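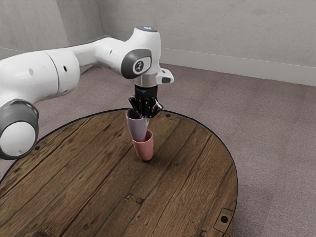 We use cookies to remember your settings. By staying on this site you agree to our cookie policy. OK | Change settings

Borrowing cups in Widness: notes for my talk at Postma Hall

Start without slides. Ask who has a cupboard at home where the cups don't match. Wait for hands. Then ask who has a favorite one in there, and let two or three people tell the room. Give this plenty of time, people love talking about their cups!

Who I am: Karthik Liyanage, I run the lending shelf on Gulton Street. It lends out cups, plates and bowls for parties, wakes, school fairs, anything where you'd otherwise buy a sleeve of paper ones. You borrow them dirty-back if you like (explain: bring them back unwashed, we have the machine).

How it started. My sister's engagement party, in August, far too hot, and I was the one sent out for more cups. The store had only the thin ones that crumple when you pick them up. I came home annoyed and carried out every mug, glass and jar in the house, and then the neighbors did the same. My aunt drank lemonade out of a measuring jug all evening and was very happy. Pause here for the jug, it usually gets a laugh.

The first shelf was 49 cups in my hallway. All secondhand, all colors. I wrote the borrower's name on a piece of masking tape and stuck it to the crate, and we still do that now, because I have tried two apps and a spreadsheet and the tape wins.

Now the part I really want you to take home – mixed colors are wonderful. I used to think people would want a matching set. Then Nuwan Patwary borrowed a crate for his father's retirement lunch and told me the guests had kept hold of the same cup all afternoon. Of course they had! Yours is the green one with the chip, mine is the yellow one. With a matching set everyone puts a cup down, loses track and takes a clean one. We washed far fewer cups after that lunch than after the one before it, with the same size of crowd.

(If time is short skip the next bit and go to washing.)

What to collect. Cups with a wide mouth and sloping sides, so they nest. Straight-sided mugs look lovely and eat up your whole shelf. Handles are a pain in a crate but older guests ask for them, so keep one crate of handled mugs for hot drinks. Lift a nesting cup in and out a few times before you buy it. If it grabs, leave it at the thrift store, you will be running warm water over that stack at midnight.

Hold up the Plukano crate here. It has dividers and it fits through the hall door sideways, which the old ones did not. Pass it along the front row.

Washing. We have a pass-through machine that came out of a school kitchen. A load takes 3 minutes. Let everything air dry on racks with the doors open and don't stack until morning. I know it's tempting. Don't!

Breakages. People worry about this more than anything. Last year we lent for 164 events and the broken ones fit in one bucket. We don't charge. We ask for any odd cup in return and that's how we got the one shaped like a pineapple, which has a waiting list.

Money. Pay what you like, jar by the door. It covers soap, the water bill and new tape. Be open about the winter, it was tight and we borrowed from my own pocket for the machine repair.

Finish by inviting people up to choose a cup from the table and have tea in it. Tell them the tea urn is on the left and the tap drips. Questions while they drink, much better than questions in rows.

Remember: spare masking tape, marker, the pineapple.

Comments

lorna_b
I was in the second row and got the pineapple!! My kids are jealous. Could you post the size of the crate please?

Nuwan P.
Dad still talks about his blue cup from that lunch. He wants to know if he can buy it.

Karthik
Nuwan, he can have it, but he owes the shelf an odd one. Lorna, I'll measure it tonight.

teapot_tim
We're trying this at our allotment. How do you get the old tape glue off the crates?

Karthik
Cooking oil on a rag, leave it ten minutes, then dish soap.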